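**Ticket 2-44: drip line pressure low, lower rows**
Site: Larach block, table grapes
Controller: Narden, eight-station
Status: closed, one item left on watch

**Reported**

Rows at the bottom of the block are not getting enough water. Emitters at the far end drip slowly and a few don't drip at all. Top rows look normal. The controller shows the full run completed every morning with no fault code. Leaves on the end vines are dull and starting to cup.

**Checked first**

- Run time on the controller: 80 minutes, same as last season. Start time 5 am, correct.
- Valve for station 2 opens fully by hand and from the controller.
- Gauge at the filter outlet reads normal with the valve shut. With the valve open it drops and stays low.
- No wet patches along the main line.

Asked the site to strip the disc filter. It had been rinsed in spring but not taken apart. Discs were coated in brown slime on the inner third. Soaked and brushed, then refitted.

**After the filter clean**

Pressure at the outlet came up but the last 30 metres of each lower row were still poor. So the filter was part of it and there was something else further down.

Flushed the laterals one at a time by opening the end caps. First four ran cloudy and then clear. The fifth gave almost nothing. Walked it back and found the tube kinked flat where it passes under the trellis anchor. The anchor post had been reset over the winter and the tube was trapped beneath the new stay.

**Fix**

1. Cut out the kinked section and joined in new tube with two barbed connectors.
2. Moved the tube to the uphill side of the post and pegged it.
3. Flushed the whole block again from the top down.
4. Replaced the blocked emitters in the end rows. Pridska pressure-compensating type, same flow as the old ones. Do not mix with the Mwakalinga ones in the shed, they are rated higher and the row will water unevenly.

**Result**

All laterals running to the end. Catch cups at the top and bottom of three rows gave near enough the same amount over ten minutes. Gauge holds steady with the valve open.

**Still on watch**

The slime will come back. The source is the pond and the intake is sitting too close to the bottom. Site will raise the float before October and strip the filter monthly until then. If outlet pressure drops again before the filter is due, reopen this ticket and don't start a new one.

Do not lengthen the run time to make up for poor flow. It was tried on the next block over and the top rows ended up waterlogged while the bottom stayed dry.

**Attachments** 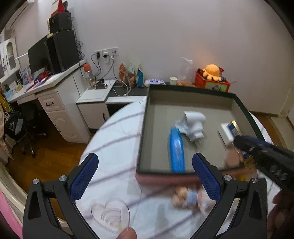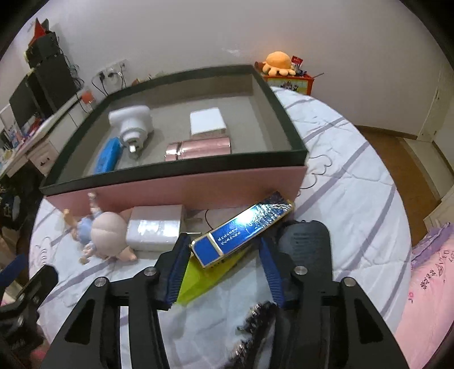

*Open box on the striped cloth (first); blue and gold box, closer (second).*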